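Found a tame pigeon with leg bands, what now?
Posted by Siwan Ellis, Nov 2, 2024

A pigeon has been sitting on our back porch in Dralley for two days. It lets me get within a foot and has a band on each leg. One reads 3373, the other is too worn to make out. It can fly up to the railing but won't leave.
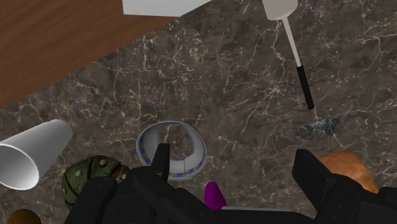 I've put out water and some uncooked rice. Our cat is staying inside for now. Should I call someone or just wait?

Mechthild Wyss
Probably a racing bird that got tired. Rice is OK, but dried peas and corn are better. Keep it in a box with air holes overnight. Write down everything on both bands, letters too, and look up the club. The letters tell you which one. If it's still there after another day or two, or it stops eating, call a bird rescue.
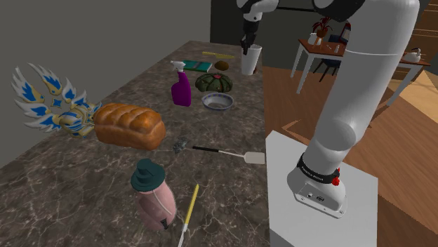 Rhun Landeg
Had one last December, stayed a week then left. Never did find the owner. Don't give it bread.

Hazem Berrada
Try the feed store in Voyle, they have a board for lost birds. Check under the wings for a phone stamp too.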